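Servo stall (small robot arms)

Servo stall is a fault in light robot arms in which a joint motor is told to reach a position it can't physically get to, keeps pushing, and overheats. It is the most common serious failure in the 3D-printed tabletop arms used by hobbyists, schools and small labs, and one of the most interesting, because so much of the robot's behavior shows up in it at once: the gearing, the power supply, the software and the plastic.

Mechanism

A hobby servo holds a small motor, a train of reduction gears, a position sensor and a control board. The board compares where the joint is with where it was told to be and drives the motor to close the gap. If something blocks the joint, the gap never closes. The motor stops turning while current continues to flow through it, and nearly all of that power turns into heat inside a sealed plastic case.

The wrist and gripper suffer most. A gripper closing on a rigid object is, in a sense, stalled on purpose, and the line between a firm grip and a cooked motor can be a few degrees of commanded angle. Pressing down on a stack of blocks does the same thing to the wrist and, through the long links, to the shoulder.

The Ditari incident

The best-documented case among users of the printed arms is a failure at the Ditari teaching workshop in June. Renato Agbayani was running a block-stacking routine on a printed arm with a controller board from Plulesov. The target height for the second block had been entered 8 millimeters too low. The gripper came down on the block below, the wrist servo stalled, and the program had no timeout. It held the pose for 23 minutes. The case of the servo softened, the horn screw pulled out of its seat, and the forearm dropped onto the work surface. Two servos had to be replaced. There were no injuries.

What makes the case so useful is that Agbayani kept the full current log. The supply had reported a steady overload from the first second of contact, and the software simply wasn't reading it! 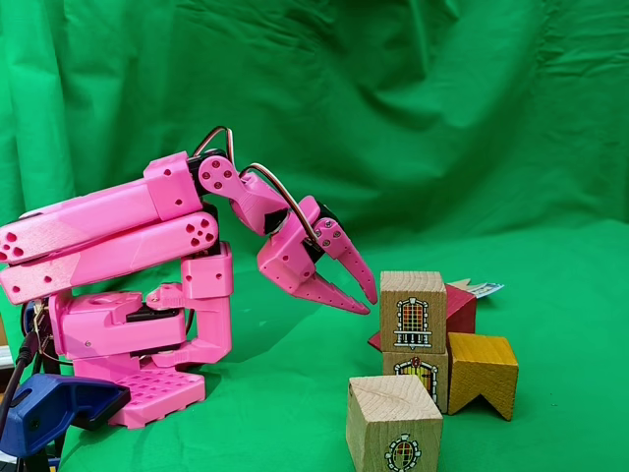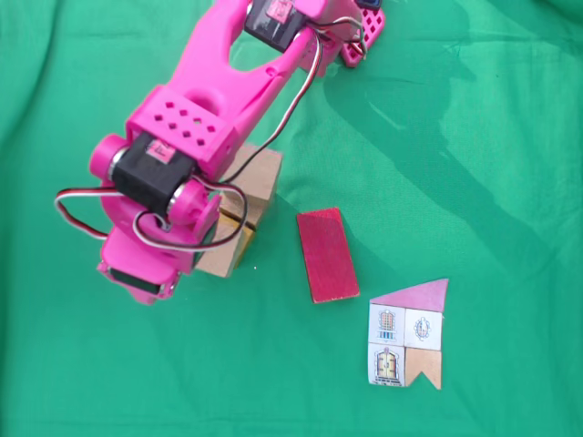

Block work with a pink printed arm on green cloth.

Can a stalled servo be used again once it has cooled down?
Sometimes, but it shouldn't be trusted at a loaded joint until it has been tested. Heat can weaken the motor windings and warp the gear case without leaving a mark on the outside. A servo that buzzes at rest, drifts from its position or smells burned should be thrown out.

Warning signs

A stall is often audible before it is visible. The usual sign is a steady, high whine from a joint that isn't moving. Others include a controller that resets when the gripper closes, a slow sag in the upper arm, and jitter in joints far from the blocked one, caused by a dip in the shared supply voltage. This last sign regularly sends people hunting for a fault in the wrong servo.

Prevention

Most builders now limit stall time in software. The Ocampo rule, named for Noel Ocampo, who wrote it up after going through the Ditari log, cuts drive to a joint if it fails to move for 500 milliseconds while its current stays high. It is a wonderfully small piece of code, and it runs on boards that cost very little. Its weak point is slow, heavy lifts, which can look like stalls and trip it early.

Current limiting in hardware is the other common approach. The Timodent driver shuts off a single channel and leaves the rest powered, so the arm doesn't collapse all at once. Some users print a flexible link into the gripper, which gives way before the motor is overloaded.

Safety

A stalled servo may be hot enough to burn skin. Power should be cut at the supply before anyone reaches in, and the upper arm should be held up by hand as it goes, since an unpowered joint may fall. Pointed or toothed gripper fingers can pinch if the motor restarts, and a controller that has reset may drive straight back to its last commanded pose.

See also: overcurrent protection; gear stripping; compliant gripper

Page last edited 11/20/25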